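Floren Cubes, Set of Three (Red, Yellow, Green)

Item 1316
$11 a set
In stock, usually ships from Brastura in two business days

Home > Table Things > Blocks and Cubes > Floren Cubes

Hi, Mabli Howells here. I write all the pages for Brastura and I pack a fair number of the orders too, so if your box has way too much paper in it, that was me.

I love these cubes. I know they're three plain blocks and there's only so much a person can say about three plain blocks, but I've had a set on my own desk since November and I still pick one up every time I'm on the phone. You get one red, one yellow and one green. No letters on them, no numbers, no dots, no cute animals. The corners are rounded off just a little so they feel nice in your hand, but the edges are still crisp enough that the thing reads as a cube from across a room, and the flat sides are flat enough to stack.

People ask what they're for and I never have one good answer. My sister uses hers for a sorting game with her kindergartners. I have a customer who runs board game nights and swears by them as turn markers (green means go, red means you're out, yellow means you're thinking about it and everybody has to be patient). A drawing teacher bought a whole pile of sets to show her students how light falls on a plain shape, and then came back for more when the first pile wandered off in people's bags. I've also heard from folks doing hand exercises at home who wanted something simple to pick up and put down again on a mark. Pick up, move, set down, stack. It's a very old game and it's still a good one!

If you're going to do anything with them that involves putting a cube in a certain spot, do yourself a favor and use a light-colored table with some dark tape on it. A square outline in black tape on a white top is about as clear as a target gets, and red and yellow and green all pop against it. Scuffs don't matter.

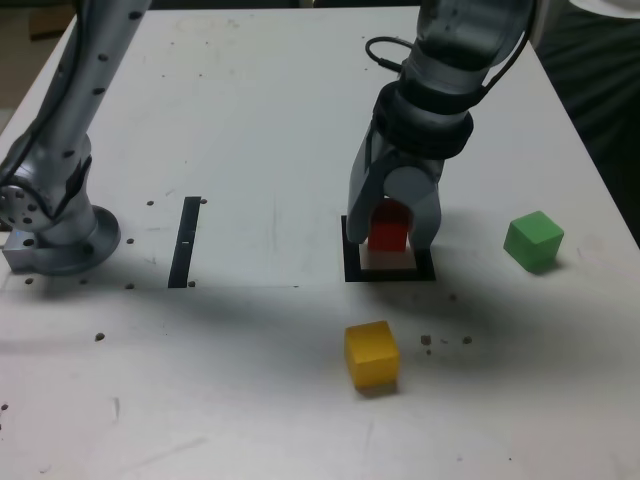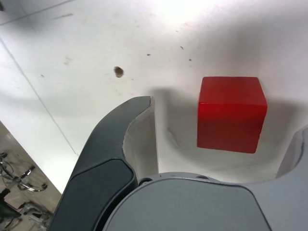 The red one, closer up.
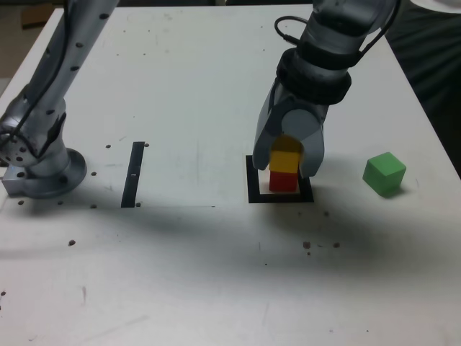
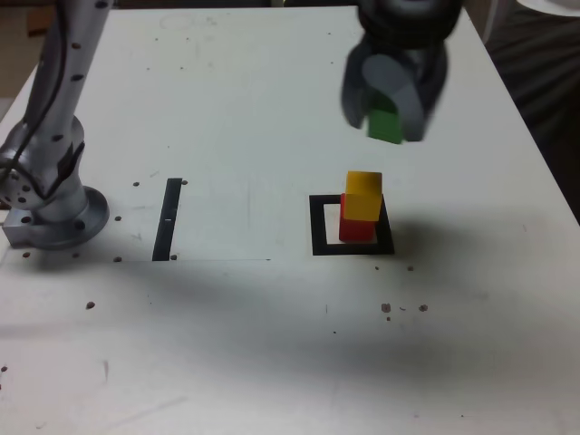 About the colors. The red is a real red, no orange in it. The yellow is the cheerful one and it's the color I reach for first. The green gives me the most mail, because it looks different on every screen, so please go in knowing it's a plain, middle-of-the-box green and you won't be shocked. If you need an exact match to something you already own, write to me before you order and I'll hold a cube up to whatever you tell me to and report back. I've done it with a soup can.

We do sell single cubes if you've lost one. They aren't listed on the site, you have to email and ask, and I charge four dollars plus whatever the stamp costs. Yellow goes missing the most. I have no theory.

What you get

One red cube, one yellow cube, one green cube, and a drawstring bag to keep them in. The bag is new this year. Before that they came in a little carton that was very pretty and fell apart by the second week, and I got tired of saying sorry for it.

The tape doesn't come with the set. I use the Skokell tape in black (the narrow roll) and we carry it, so you can toss one in with your order. It sticks well, it makes a good sharp line, and you can pull it up later without a big fight if you go slowly and keep it low to the table. Old tape that has sat for a year is another story. For that I use a hair dryer and some patience.

Making a target square

I get asked about this enough that I'm putting it right on the page.

Wipe the table first. Set a cube down where you want the middle to be and lay four strips around it, leaving a bit of room on all sides. How much room is up to you. Snug is hard, roomy is easy, and I would start roomy. Let the strips run long and overlap at the corners, then trim them with a craft knife and a light hand. Take the cube out and there's your square.

I like to put one straight strip off to the side as well, for a starting line. You can write on a scrap of white tape and stick it on the strip if you want to label it. Line your cubes up along there before each round and you won't spend the whole evening arguing over where things began.

For stacking, the classic order in our house is red on the bottom, then yellow, then green, but there's no rule. If the second cube lands a little off to one side, leave it! Going on with a crooked stack is a lot more fun than starting over, and three cubes will forgive you more than you'd think.

Picking a table

Any flat top will do. I'd stay away from glass, mostly on account of the noise. A matte white top is my favorite for this kind of thing, and it doesn't have to be a nice one. Mine came out of a workshop that was closing, and it has old screw holes and marks I've never been able to scrub off, and the cubes couldn't care less. Just don't set your target right on top of a hole, or you'll be chasing a wobble all afternoon and blaming the cube.

Watch your lamp, too. One strong light from overhead throws your own shadow right where you're trying to look. Two softer lights, one on each side, fixed that for me — or sit by a window, if you have one.

Cleaning

Damp cloth, drop of dish soap, dry them off. Please don't put them in the dishwasher. I know somebody will, and I'd like it on record that I said so. Tape glue on a cube comes off if you rub it with your thumb for a minute.

Floren or Rocha?

We carry two lines of cubes and they get mixed up all the time. The Floren set is this one, three cubes, three colors, eleven dollars. The Rocha set is twelve cubes in all one color, and it's meant for building things. If you want a tower, get the Rocha. If you want to tell your cubes apart, stay here. They aren't the same size, so they don't stack together very well, and I'd feel bad if you found that out after the box was open.

Classroom and group orders

From 20 sets up I take a little off the price, and from 120 sets up I take off quite a bit more. We keep 200 sets on the shelf most of the year, so a big order can nearly always go out at once, but things get thin before school starts and it's smart to write ahead. Purchase orders are fine. Tell me if you'd like the bags left out (some teachers do, they've got bins) and I'll drop the price a hair for that too.

I can also sort them for you by color, so you open one sack of reds, one of yellows and one of greens. No extra charge, just say so in the order notes.

Shipping and returns

Small orders go by regular mail. Bigger ones go in a carton and you'll get a tracking number by email. We ship inside the US and to Canada.

If you don't like them, send them back within 60 days. I don't need a reason, though I do enjoy reading them. If one shows up chipped, send me a note with your order number and I'll mail another one out, and you can keep the chipped one for a spare.

A few things people have written in to ask

Are they good for toddlers? They aren't made as toddler toys, and the drawstring on the bag is reason enough for me to say no. For school-age kids with a grown-up close by, I've had nothing but happy letters.

Do you have blue? Not in this set. I keep asking. It'll go up on the site the minute I have it in my hands.

Can I get a set in all one color? Yes, email me, same price.

Will the color come off on my table? I've never had it happen or had anyone tell me it did.

Goes well with

Skokell tape, black, narrow roll
Skokell tape, white, narrow roll
Rocha cubes, set of twelve
Extra drawstring bag

Page updated May 2024. Prices don't include tax.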